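Skemasmont

Rim finding and grasp planning for plastic crates on roller lines. Version notes, data card and setup guide in one file, because we kept forgetting to update the other two.

Skemasmont takes wrist and head camera streams, finds the top rim of a crate, and hands a short ranked list of grasp poses to whatever controller you run. It started at Gustamis as a weekend script for one blue crate and grew from there. We love working on it, and we hope the code shows that. Patches are very welcome!

What's in the repo

skema_rim: the rim detector (one model, two heads)
skema_plan: grasp ranking and approach paths
skema_replay: plays a recorded run back against new code
skema_label: the small labeling tool we use for rim edges
configs/fleduvcombe: everything tuned for the Fleduvcombe line

Why crates are fun

Crates look like the easiest object in the world — big, stiff, one color. Then you put a camera on the wrist and drive in close. A glossy blue wall takes up half the view, the overhead lights bounce off it, and your nice clean edge detector starts reporting rims in the middle of a flat panel. Our first version did this constantly. The fix was to stop asking for edges alone and let the model use whatever else is in view. White rollers turn out to be a wonderful cue: they repeat, they shrink with distance, and they tell you which way the line runs even when no complete crate is in sight.

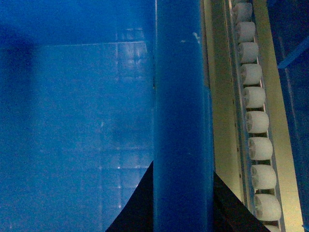 Data card

The release set holds 142 runs from the Fleduvcombe line. Each run has the wrist streams, the head stream, joint states and gripper commands, all on one clock. We hand-labeled 1618 stills with these classes:

rim_top: the rounded lip along the top of a wall
wall_outer: outer face, ribs included
floor_inner: inside floor of the crate
roller: one mask per roller, even when only part of it shows
rail: guide rails and channel edges
content: anything lying in a crate, no finer label
gripper: fingers only

We left content as a single class on purpose. Soft things in crates come in too many shapes, and the planner only needs to know whether the floor is clear under the fingers.

Splits are by run, never by still. If you shuffle stills across runs your scores will look amazing and mean very little. We did that once and celebrated for a whole Tuesday.

Planning near neighbors

Finding a rim is half the job. The other half is getting two fingers down beside it while the next crate sits a short reach away. skema_plan scores each candidate on clearance to the nearest wall, clearance to the rail, and how far the wrist has to turn. Rail clearance gets the highest weight by default. You can change all three in the config, and we'd love to hear what works on other lines.

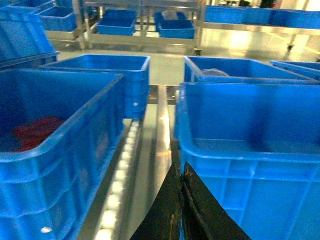
The approach path is built backward from the grasp pose. It lifts straight up until the fingers clear every rim in the map, then joins the normal arm path. When two candidates score close together, the planner keeps the one it picked on the last cycle, so the arm doesn't dither between them. That single rule made watching the thing so much more pleasant.

The map refreshes at 60 Hz on our machine. If yours is slower, lower plan.max_candidates before you touch anything else.

Quick start

1. Install with pip install -e . from the top folder.
2. Copy configs/fleduvcombe to a new folder and edit cameras.yaml.
3. Run skema_replay on any recorded run with --dry. No arm needed.
4. Open the overlay and check that the rim line sits on the lip, with the ribs below it left alone.
5. Turn on the controller bridge with speed scale at its lowest setting.

Step 4 is the one to be patient with. Ribs are the classic false rim, especially the horizontal band just under the lip, which runs parallel to it for the full width of the wall. The head view is the best place to check, with the lip, ribs and inner floor all together.

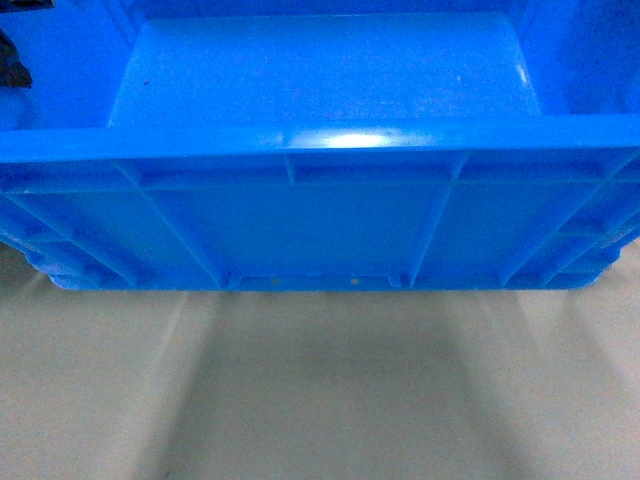
If the overlay jumps between the lip and the band, raise rim.curve_weight a little at a time. A rounded lip catches light differently from a flat rib, and the model picks up on that once you let it. Highlights on the lip are fine. We used to mask them out, and the detector got worse!

Known issues

Startup takes 700 ms longer when both camera types are on. We know why and have a branch for it.
Dark objects near an inner wall are sometimes labeled as gripper in the head view.
The Ng controller bridge drops its first message after a restart. Send a no-op first.
skema_label forgets your zoom level when you switch stills.

Coming next

Rim tracking through partial views, a lighter model for small onboard computers, and October's relabel of the roller class with cleaner masks at the image border. If you have crates in any color besides blue, please open an issue and tell us how the detector does on them.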